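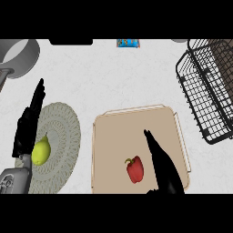 Tessaly Brandvold
Simulation tester, Plosus

Sat 6 January

Well, I was going to spend today taking the lights off the porch and instead I spent it with a pear. And a red pepper, which behaved itself, so I have nothing against the pepper.

Where I left off yesterday: the two arms were supposed to do the kitchen counter task together in simulation, left arm on the pear, right arm on the pepper, both things into the wire basket, go home. It's a pretty counter, with the marble and the woven placemat, and I've stared at it so long that I keep wanting to wipe it down. Brallska (that's the planner, I still don't love the name) had been doing this fine all week. Then last night's batch came back and the left arm had gone through the countertop in 5 of the runs. Through it! Fingers first, down past the placemat like the stone was pudding, and then the solver panicked and flung the pear so far up that it never came back down before the run ended.

I laughed for a good while, and then I stopped laughing, because the force limit should have tripped way before any of that. The pear going into orbit I can live with, that's just contact physics having a bad night. A stop that doesn't stop is another thing. We're supposed to copy this exact setup over to the real arms in April, and there's a real counter there and, more to the point, real people's hands.

So, coffee, old sweatpants, logs. First I blamed the placemat. It has all those braided rings and I figured the collision shape was a mess, so I swapped in a plain flat disk and ran it again. Same thing, straight through. Then I blamed the pear for lying on its side, which was unfair of me. I moved the saucepan for no good reason at all and moved it back.

It took me until after lunch to look at the limits file. The right arm had its limit set to 20 newtons, as it should. The left arm had nothing. The line was there but it was spelled with the old name from before the Pistelness update, and the loader doesn't complain about names it doesn't know, it just skips them and carries on with no limit whatsoever. I said a word out loud and the cat left the room.

Fixed the name, reran the bad ones, and the left arm now touches down, trips, and sits there sulking over the placemat. Lovely. It still comes in too low, and that's a separate bug that I've only half understood (I think the table height is off after a reset, but don't hold me to it, diary). What I want on Monday is for the loader to refuse to start if either arm is missing a limit. I wrote that up in the fault log and marked it as a safety issue, and if anybody tells me it's only simulation I'm going to send them the pear video.

Quit at 4. Porch lights are still up.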